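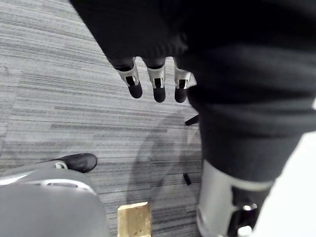 Soaking notes, January, early (before the kettle)

OK so the cowpea batter again. I left the bowls on the back counter overnight and forgot to label one of them, so the lid with the blue tape is the salted soak and the lid with no tape is plain water. I'm fairly sure. Somtochukwu says he saw me salt the taped one, and I'm going with that.

Dry weight went in at 129 g per bowl, same as last time, from the Haruna sack that Yetunde opened before the holidays. It's the older sack and it shows — lots of wrinkled ones, and the skins hang on like they've been glued. I should have started with the newer one but I wanted to use this up, and old peas are what most people have in the cupboard anyway.

The salted bowl had swollen more evenly. Bit into a pea from each and the plain one still had a chalky middle, the kind that squeaks. Rubbed a handful under water and the salted skins slid off in sheets and floated, lovely! The plain ones I had to work at, and I gave up before the bowl was clean. So if you find bits of black eye in that batter, that's me being lazy and has nothing to do with the soak.

Blending

Used the Dutari blender, the short jug. It hates being under-filled, so I had to keep scraping down. I held the water back as long as I could and ended up with a thick paste that still felt slightly sandy between the fingers. Philomena likes it that way and Folasade doesn't, and I'm not getting into it again on paper.

Onion and pepper went in at the end this time (they went in at the start in December and everything turned pink and weepy). Whipped the salted batch by hand for 5 minutes. My arm was done by then but it had gone pale and a blob of it floated in a glass of water. The plain batch got the same treatment and sank, then sort of thought about it and came halfway up.
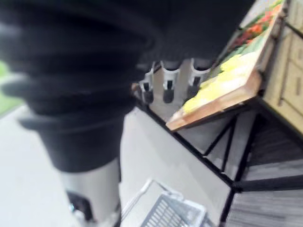 White nozzles, side by side.

Frying

Oil was a bit cool for the first spoonfuls, so ignore those, they drank it up. Once it settled, the salted batch puffed nicely and turned itself over, with crisp edges and a soft inside. The plain ones were flatter and more like a pancake. Tasty though, and I ate more of them than I meant to.

Adaeze tried both without being told which was which and picked the salted one, but said it needed less salt in the batter itself. Of course it did — I'd seasoned both the same and one had been sitting in brine all night. Dumb. Next time the salted soak gets rinsed twice and I season after tasting.

To do

Repeat with the newer sack, salted soak only, and see if whipping can be shorter.

Ask Yetunde if the Prelus flour people ever sent that coarse sample. Would like to try it for the mornings when there's been no soaking at all.

Leftover batter is in the fridge, door shelf, some 2 cups of it. It will have gone flat by the afternoon so whip it again before you fry. Please don't put it in the Dollunico tub, the lid doesn't close and the butter ends up smelling of onion.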